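底の傷と擦れ跡について(大型金属ビン)
10月 記入:Macario Figueroa

受付番号 754。Lorkskaの倉庫から連絡をもらいました。灰色の金属ビンの底に傷が多く、小さい部品を入れると、取り出す時に引っかかるそうです。

最初に、中の物を全部出して、底を乾いた布で拭きました。粉のような汚れは取れましたが、傷は残りました。爪で触ると、少し段差を感じる所が二か所あります。

次に奥の壁を見ました。下の方に濃い茶灰色の擦れ跡が帯のようについています。上の縁は塗装のような白っぽい部分が欠けています。中性洗剤で跡の端だけ試しましたが、色は少し薄くなっただけでした。

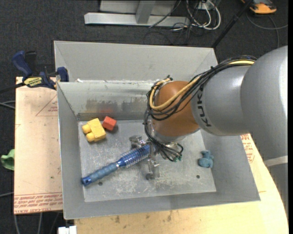 対応1:底の段差
目の細かい研磨パッドで、段差の所だけ軽くこすりました。強くこするとまた新しい傷になりますので、同じ方向に動かしてください。

対応2:奥の壁の縁
欠けた所は手を切る心配がありますから、保護テープを貼る予定です。Datardに500mm幅の底敷きシートも問い合わせましたが、返事はまだ来ていません。

状態:保留。シートの返事が来ましたら、続きを書きます。

コメント
Contreras:うちのビンも同じ所が擦れています。底敷きは厚さ何ミリを考えていますか。
Figueroa:3ミリを希望しています。厚いと、部品を取る時に端がめくれると思います。
Contreras:わかりました。値段もわかったら教えてください。

関連する項目
・受付番号 181 ビンの縁の保護テープがはがれる
・Valtuvar製の棚 高さの調整方法
・洗剤の在庫と注文先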